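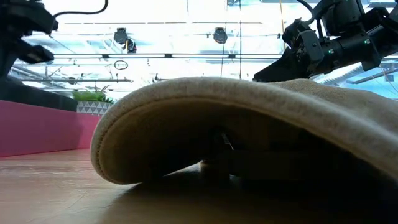

The cap, on the table, July.

Up at six, for no reason I can defend. Made coffee, spilled coffee, made it again. Then I sat down to write and found myself looking at the cap instead.

It came home with me from the Pelupessy picnic last summer and has been on the hook by the door ever since. I'm told beige goes with everything. It goes with me the way wallpaper paste goes with me. The cloth has gone fuzzy like an old tennis ball and the crown has slumped into a set of wrinkles I recognize from the bathroom mirror. Put down on the table, it still holds its brim up quite proudly. I wish I could say the same for anything of mine before nine.

Today was supposed to be the day of the Great Hat Reduction. Hortensia has been after me since spring. Her rule is that if you haven't worn it in a year it goes in the bag, and she says this as a woman who owns a fondue set. I got as far as the hook. I took everything down, made a pile on the chair, and by ten had decided firmly against one sun hat and a wool thing with earflaps that makes me look like a retired pilot. The cap went back and forth. Bag, table, head, table.

Rohani called in the middle of it to ask whether I still wanted to split the cost of the Rorkham trip. I said yes before asking how much, a habit that has cost me dearly over the years. Five hundred each, not counting food. She also said to bring a hat, the trail has no shade at all past the first gate. I looked at the cap. The cap had clearly been listening.

So it stays. I tried to find out how you wash one of these and read three pages of people fighting about dishwashers. One man was so angry about brim cardboard that I closed the laptop. I'll do it in the sink with dish soap and dry it over a bowl, the way my mother did with my father's, and if it comes out shaped like the bowl then so be it, my head isn't far off.

Lunch was toast. Afternoon went to the phone company. Gustero wanted 2000 words from me by tonight and got 500, which I thought were good ones.

The bag for the thrift store has two hats in it and looks ridiculous. Hortensia came by at five, lifted it with one finger, and asked where the rest was. I said it was a process. She tried on the cap, said "oh, this is nice," and I had to ask for it back twice.

To do tomorrow: sink, soap, bowl. Pay Rohani. The other 1500 words.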